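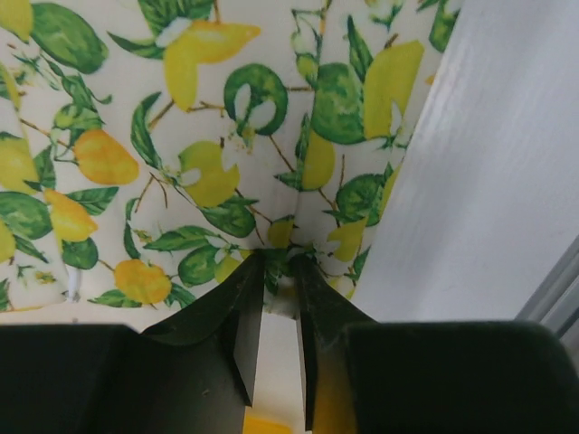

Questions I get about the curtain set

What is this project, in one breath?
I'm collecting examples of a robot arm handling household fabric so a learning system can pick up the knack. The set is called Bitia, I run it out of a spare room in Hamada, and curtains are the part I'm working on now (towels were first, and I still dream about towels).

Why curtains?
They move when you touch them! A mug stays a mug. A hem slides, folds over itself and bunches up between the fingers, and every grab comes out a little different.

Does the print matter?
More than I expected. I started with plain white cloth and the model got lost in it. Lemons and limes all over the place give it something to follow when the fabric shifts. I rotate prints so it doesn't decide that only fruit can be grabbed.

Who drives the arm?
Me, by hand controller, for every example so far. I do 12 in a row and then take a break, or my grips get lazy and the model learns lazy grips.

What counts as one example?
One go at one curtain, from the arm's start position to letting go of the hem. I save the wrist camera video, the joint positions and how far the fingers are open.

Do you throw out the bad ones?
Nope. Missed grabs get a "miss" label and stay in. The only ones I delete are where the recording dropped out, and there have been 96 of those, mostly from one bad cable in November.

How big will it get?
2000 examples is the goal. The sheer curtains are lagging way behind with 174.

What do you use for labeling?
Fillent, plus a spreadsheet I'm a little too attached to.

Can I send you my own recordings?
Please do! Use the upload form on the Oltavora site and tell me what the fabric is and where your camera was mounted.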